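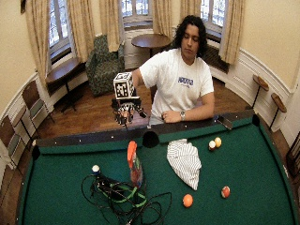

One reader wrote in after the last part to ask why we bother with a hand-worn rig at all, when a robot arm driven by remote control would give examples that already match the robot's own joints. The same reader wanted to know how many good examples we get out of a session, and whether the marker cube ever gets in the way of the task.

Home Guides Recording Training Downloads Forum Contact

Recording hand demonstrations on a table, part two: running the session

2020-10-27
By the Statix bench team

To take the reader's points first: we have driven arms by remote control and still do for some jobs. It is slow, and most people need a long time with it before their movements look natural. A person wearing the rig can pick up a bottle almost the way they would without it. The price is that the recording has to be converted afterward, and anything the cameras miss is gone. The cube does get in the way sometimes, mostly on low sideways reaches. We work around that in step 4.

The number of examples depends on the task. For simple pick and place we aim for 100 usable ones per object before we train anything. For cloth we want more, but we train at 100 anyway, to see whether the recordings are worth continuing with.

This part assumes you have finished part one, meaning the rig fits, the cables are seated and Cesach is receiving data from both the hand and the fixed cameras. If Cesach shows a gray bar next to any source, go back and fix it before reading on. Do not start recording with one source missing and plan to add it later. It cannot be added later.

1. Choose the surface

Any steady surface at a comfortable height will do. We have used office desks, a workbench, a kitchen counter and, for the Phetsri set, a pool table. A pool table has a few points in its favor. The felt is one plain color, which makes it easy to separate objects from the background. The rails stop things from rolling onto the floor. The diamond sights along the rails are handy for describing where something was placed.

It also has drawbacks. Felt grips cloth, so a towel dragged over it bunches up more than it would on a smooth desk. Pockets swallow small objects. A model trained only on felt will have trouble on other surfaces, and you should plan to record the same tasks somewhere else before you trust it.

Check the light. Windows behind the person wearing the rig are workable if you lock the exposure on every camera. Leave exposure on automatic and the hand will go dark each time the sun comes out. Lock the white balance too.

2. Choose the objects

Pick things that behave differently from each other when handled. A good starting group has something that rolls, something that stands up and can tip over, and something that folds. Billiard balls, a plastic bottle and a piece of cloth cover all of that at very little cost.

Write the object list into the session sheet before you record. Use plain names and stick to them. "Bottle" in the morning and "drink" in the afternoon will end up as two classes, and somebody will have to merge them by hand. If two objects are the same kind, name them by color.

Leave a few items on the table that are not part of the task. The learning system has to cope with clutter sooner or later, and a table with only the target on it teaches it that anything it sees is the target. Balls work well as clutter. They do not need to be moved back to exact spots between takes, and small changes in where they lie are useful.

3. Check the markers

The marker cube tells the cameras where the hand is and which way it is turned. Zarner, our tracking tool, needs to see at least one face clearly and does much better with two.

Before the first take, do this:

- Wipe the faces of the cube with a dry cloth.
- Push the cube gently with a finger. If it moves on its mount, tighten it and repeat the calibration from part one.
- Open Zarner and have the wearer hold the hand still over the table for a slow count of 5.
- Look at the position trace. It should be flat. A trace that jumps between two values usually means one face is catching glare.
- Have the wearer turn the wrist slowly both ways and watch for dropouts.

A short dropout at the end of the wrist's range is normal. A dropout in the middle of it has to be fixed. Try moving the wearer's seat a little before you move a camera, as moving a camera means calibrating again.

Let the cable hang or lie with slack in it. If the wearer can feel it pull, they will change how they reach, and that change will be in every recording. Bundle the spare length with a strap and put it on the side of the table where the task is not happening.

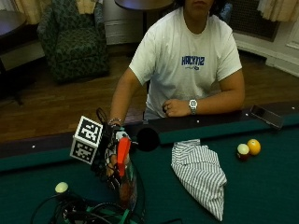

Once the trace looks right, save the Zarner check under the session name. You will want it if the numbers look odd in a week's time and you are trying to work out whether the fault was there from the beginning.

4. Record

Have the wearer sit. Standing gives more reach, but people shift their feet and lean, and the shoulder then does work that the rig does not record. The free hand should rest in one place, on the rail or in the lap. We had to throw out most of a set in March where the free hand kept steadying the bottle. The model learned to expect a second hand that the robot does not have.

Each take goes like this:

Start with the rigged hand at rest in a fixed position. Press record in Cesach and wait for the tone. The wearer looks at the target, reaches, grasps, does the task, lets go and returns to rest. Stop the recording only when the hand is back at rest.

Keep the speed natural. People tend to slow down and become very careful when they are being recorded, and it takes a few takes for that to wear off. We do not keep the first 3 takes from any wearer, and we do not tell them so until later.

Vary one thing at a time. Change where the object starts, or which way it faces, or how high it gets lifted. If you change everything in every take, you will not be able to tell what caused a failure later on.

For low reaches, ask the wearer to bring the hand in from above and turn the wrist last. This keeps the cube in view for most of the movement. If the task really does need a flat sideways reach, add a camera on that side instead of asking for a strange posture.

Notes on each kind of object:

Bottle. Record grasps at different heights along the body. Lift it, hold it for a moment and set it down again. A hold in the air is useful even if the task does not call for it, as it gives the system a clean stretch of steady grip to learn from. Keep the cap on.
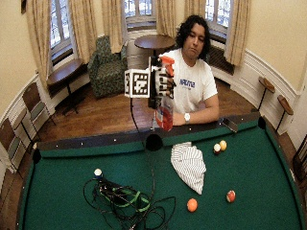

Bottle held up at the back rail. The marker cube juts out to the left of the hand.

Cloth. Reset it by picking it up and dropping it. Do not arrange it. People who arrange a cloth put it down in much the same shape each time. Record single pinches first, then folds. Expect to reject more of these takes than any others.

Balls. Use slow takes. A ball that gets away from the fingers should be left alone and the take marked as a miss. Do not chase it on the recording.

5. Mark misses, and keep them

There is a key in Cesach for marking a take as a miss. Use it right away, while you still remember what went wrong, and type a word or two in the note field. "Slipped," "wrong ball" and "cube hidden" cover most cases.

Do not delete misses. We train the first model on successful takes only, but misses are used afterward to teach a second, smaller model to tell when a grasp has gone wrong. Takes with a tracking fault are different. Those go in the fault folder and are not used for anything except finding the fault.

6. Take breaks

The rig is not heavy, but it is worn on one hand with the arm held out, and wearers get tired before they notice it. We stop after some 14 minutes of recording, whatever the task. Take the rig off completely during the break. When it goes back on, repeat the still-hand check in Zarner. The straps never land in exactly the same place twice.

If you have two people, swap them. Examples from two pairs of shoulders are better than the same number from one.

7. Check before you pack up

Play back a handful of takes from the start, middle and end of the session. Look at the hand trace and the video side by side. The moment the fingers close in the trace should match the moment they close in the video. If the gap grows as the session goes on, the clocks have drifted, and Cesach's realign command will usually put it right. Run it on a copy.

Then count what you have per object against the session sheet, and note any that are short. It is much easier to record a few more takes while everything is in place than to set up again.

Copy the session to a second drive. Leave the cameras where they are until the copy has finished and at least one take has been opened from it.

Part three covers converting the hand recordings to gripper positions and splitting them for training.

Related guides

Recording hand demonstrations on a table, part one: fitting and calibration
Locking exposure across several cameras
Fixing dropouts in Zarner
Cesach session sheets: a blank template
Why cloth takes get rejected
Notes from the Phetsri set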